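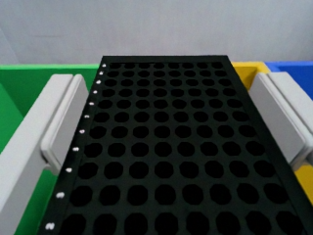 Brultelska has been mailing labs about Sallolura, its plate-sorting cell, for most of the spring, and several of you have asked whether it's worth the money. What you get for $2,000 a year is a simulated version: a software copy of the cell that you run on your own computer before you commit to hardware. The sales pitch is that you can work out your whole sorting routine on screen. I spent two weeks with it in June. The gripper view is the best part, and I'll give them credit for that. With the plate held across its width between the two finger pads, you can see the wells and the row of white marks down the left edge, and you can judge whether the grip is square. You can't judge how hard it is squeezing. There's a number for that in the side panel, and I have no idea where it comes from.

The cell itself is plain enough. One arm, one table, three bins. You write rules for which plates go where, press run, and watch.
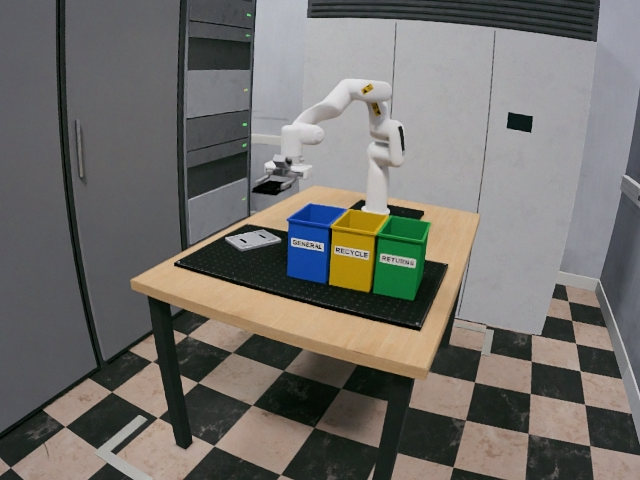 *The Sallolura cell, with bins for general, recycle and returns.*

I ran the sample job that ships with the license, and it scored 81 percent on the built-in report. The brochure talks about "near-perfect sorting," so I wrote to ask. Chukwuemeka Odukoya in their support office answered the same afternoon, which was nice, and told me the sample job is "deliberately demanding." Maybe so. I'd have liked to see that in the brochure.

The bigger trouble is how tidy everything is. All three bins stand in a straight row on the breadboard, and the labels face front. Our bins get kicked, swapped and overfilled. You can move the bins in the software, but each one has to be moved by hand in a settings file, and there's no way to have them drift a little from run to run. That's the first thing I'd want to test.
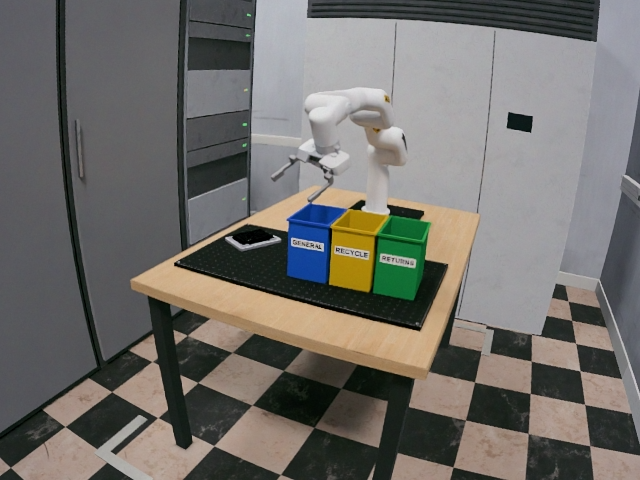 *Gripper open beside the blue bin, and a flat black item on the tray to the left.*

Evdokia Spanos, who ran our old Talebi sorter for years, sat in on a few sessions. She kept asking what happens with a wet plate, or one with a peeling seal. The manual covers neither. She also pointed out that Talebi gave us a loaner for a month at no charge, and Brultelska's answer to the same request was a discount code.

Some things I did like. You can pull the view back and look over the whole table, and when I was trying to work out the reach from the base plate to the farthest bin, this was much easier than the drawings.
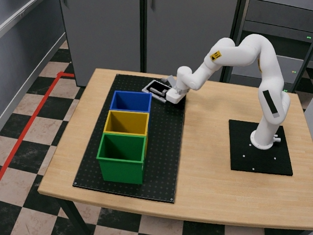

## Price and the Aria add-on

The basic license is $2,000 a year. With Aria, the scheduling add-on, it comes to $3,000. I'd skip Aria. It lines up jobs and sends you an email when they finish, and a shared calendar does nearly as much for us.

If you're already set on buying the real cell, a year of the basic license might save you some arguments over table layout. If you're hoping it will tell you whether the real cell works, I don't think it can, and I'd ask for a live demo with your own plates before signing. I've asked for one. No date yet.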